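wk 6 notes - storage & stock control (cont. from last time)

Bring the Drillen worksheet, we didnt finish it.

**Recap**

- lead time = order placed to goods on shelf, NOT order to dispatch
- safety stock covers a bad week. doesn't cover bad counting
- reorder point = daily use x lead time + safety stock

Worked one again for those who missed it: daily use 40, lead time 25 days, safety stock 255 -> reorder at 1255. Check you get the same. If you got 1000 you forgot the safety stock.

**ABC sorting**

A items - few lines, most of the money. Count often.
B - middle. Monthly is fine.
C - screws, tape, labels. Two-bin system, don't waste anyone's afternoon on it.

Sort by yearly value (unit cost x yearly use), not by unit price. Samer Nseir asked about cheap parts that stop the whole line if they run out - good question, yes, bump them up a class by hand. The Brokum reading covers this badly, use my table insted.

**Kits and sets**

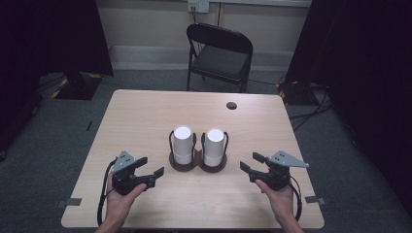 Anything sold or issued as a set needs its own stock number plus a parts list under it. Otherwise the computer says you have plenty and the shelf says you don't. Take two white cups in a double holder: one line for the set, then cup x 2, holder x 1 underneath. Break a cup and the set count drops by one, but you still own a good cup and a good holder - where do they go? Most small stores have no answer. Soo-ah Bae's group had a decent one (spares bin with its own number), ask them.

**For next time**

- Drillen Q1 to Q9, show working
- read Darwish ch. on cycle counts, skip the history bit
- Astero case: why were they over-ordering every July? half a page, typed

Office hour moved to 4 pm, same room.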